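**Rules for the pillow robot, a thread (1/11)**

Spent my weekend rewriting our rules for recording sessions with the two-armed robot, so now you all get to hear about them! I do the data side at Ivness, where we teach arms to handle soft household stuff. Pillows, mostly. So many pillows.

**2/11**

The old rules were a 17-page doc left over from our Fothergill days, and I'm pretty sure it was written for a welding cell. Lots on sparks. Zero on pillowcases. The new one is 3 pages and I'm fighting to keep it there.

**3/11**

Rule one: call it before you move it. Whoever is driving says "live" out loud, and whoever is nearby says "clear" back. No reply, no motion. Yes, you feel silly doing it the first day (I still do a little).

**4/11**

Rule two: pinch the corner or the seam, never the middle. If you grab a pillow by its belly, you get a fat wad of stuffing in the jaws and the grip force tells you nothing useful. Corners give you a nice thin pinch and everybody's recordings end up comparable.

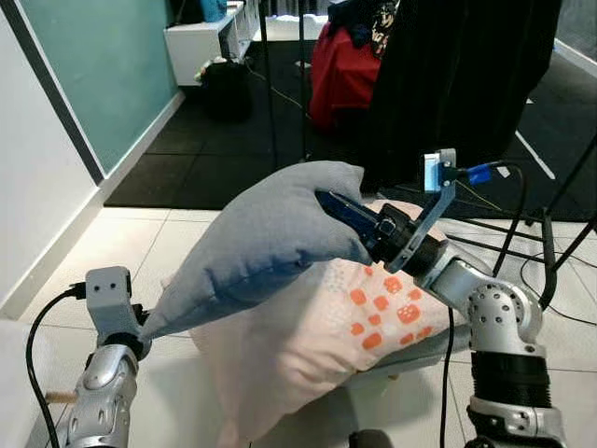
*Corner grip on the gray-blue one, pink and white one underneath.*

**5/11**

Rule three is the one people argue with me about: one pillow moves at a time. If the second one comes along for the ride, you tag the run "drag" and keep it. Don't delete it!! We lost a bunch of perfectly good drag runs in March to somebody's tidy streak (mine, it was mine).

**6/11**

Rule four, cables. Check the slack with both arms at full reach before the first run, then again after lunch. Wrist camera cables are the ones I fuss over, they want a loop big enough that the wrist can turn all the way without tugging the plug.

**7/11**

Also under cables: nothing gets zip-tied to a joint cover. Tie to the bracket or don't tie. I put this one in bold and then I made the bold bigger.

**8/11**

Rule five: write down what the floor is. Tile, mat, carpet, whatever. A pillow slides differently on each and six months later you will not remember. We have 114 runs from the spring with "floor" in the floor field. Just the word floor.

**9/11**

Someone at Bravivum asked if we set a cap on runs per pillow. We do now: 3000 grasps and it retires, even if it still looks fine. The stuffing shifts and the corners go soft, and then you're recording a different pillow under the same ID.

**10/11**

Stuff I haven't settled: whether a person should be allowed to reset the pillows by hand with the arms powered but paused. Ollard's team says fine with the stop button in your other hand. I say power them down, and yes I know it's slower. Would love to hear how other labs do it.

**11/11**

Draft goes up on our wiki tomorrow, comments open all week. If you want to fight about drag runs, bring data. I'm off to relabel some floors.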